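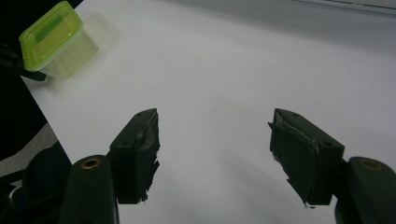 Inna Levchenko wrote to us in June that her team had been passing messages along for weeks before anyone noticed that the Friday meeting had turned into the Monday meeting somewhere between the second person and the fifth, and could we please put the part about read-backs nearer the front of the guide. So we have moved it, Inna, and thank you!

Guide > Setting up > Message chains > Read-backs

Start Rooms Chains Read-backs Help

4.2 Turning on read-backs

A read-back asks each person in a chain to say, in their own words, what they think they have just been told, before Gostiter sends the message any further. It feels a little slow for the first day or two, and then most teams stop minding it.

1. Open the room you want to change and choose Chains. If you look after several rooms (the Homthorpe office has one for every floor, bless them), check the name at the top first.

2. Pick the chain and press Edit. Anyone halfway through writing a message will keep their draft.

3. Switch on Ask for a read-back. A new box appears under the message, with room for up to 523 characters.

4. Choose who sees the answers. Sender only is the gentlest setting, and the one we'd suggest for a new team -- people write more freely when the whole room isn't looking over their shoulder.

5. Set the match level. It starts at 80, which lets ordinary rewording through and stops a changed day, name or place.

6. Press Save, then send yourself a test message and answer it slightly wrong on purpose. You should get a polite note asking you to look again.

Note: Setting the match level to 100 means word for word. People will simply copy and paste, and you'll learn very little about what they understood. Ada De Luca, who wrote the first version of this page, kept hers at 99 for a week and then put it back down.

Caution: Switching read-backs off deletes any answers still waiting. Save a copy from the Chains page first if you want to keep them.

If a read-back stays unanswered, the message waits where it is and the sender gets a reminder the next morning. Section 4.3 covers changing the time of that reminder.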